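Renting out the downstairs of a split-level: separate entrance or shared?

Chiến Phan
Posted 6 Dec 2024

We closed on our first house last month and I am still walking around it grinning! It's a split-level in Alberg with a lower floor that has its own bath, a big family room and a door to the side yard. The listing called it an "in-law suite," which sounded great to us, and now we'd love to rent it out starting in February. The trouble is that the stairs inside are wide open to our living room. The side door works fine but it opens onto gravel and a gate that sticks.

Do we wall off the stairs and make the side door the tenant's own entrance, or leave the inside open and look for a housemate instead? We have 2 parking spots and an electric panel that serves both floors. Any stories welcome, good or bad.

Nyberg Dan

Congratulations, what a fun stage to be at! We did this in a very similar place and I'd go for the separate entrance every time. Ours took 3 weekends for the wall and the door at the top of the stairs (solid core, please, the hollow ones let every TV show through), plus one more for pavers over the gravel. Fix that gate first. Somebody will be coming home in the rain with groceries.

Before you buy a single stud, call the city and ask what "in-law suite" means on their paperwork. A seller can put those words in a listing without there ever having been a permit for a second unit. Ask about bedroom windows too, and whether closing the stairs leaves the lower floor with only one way out. I still love having a tenant down there, and the side yard looks better than it ever did when it was only ours!
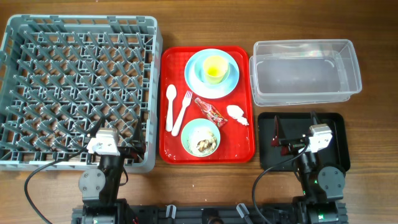
Poltico Neighbors: Home Buying & Renting Team

Ganduvard Girl

I'm on the other side, we have a housemate and it's been lovely. No wall, no second kitchen, and we got to know a really great person. You do need to like company though, and you need to talk about quiet hours before anybody moves in. Write it all down, including who gets which parking spot when it snows.

With one panel for both floors, I'd put utilities into the rent as a flat amount. We tried splitting the bill each month and it was a pain. Also call your insurance company, ours wanted to know either way and the change in price was $74 for the year.

Marcy in Alberg

gravel is fine, just get a light with a motion sensor over that door. good luck!!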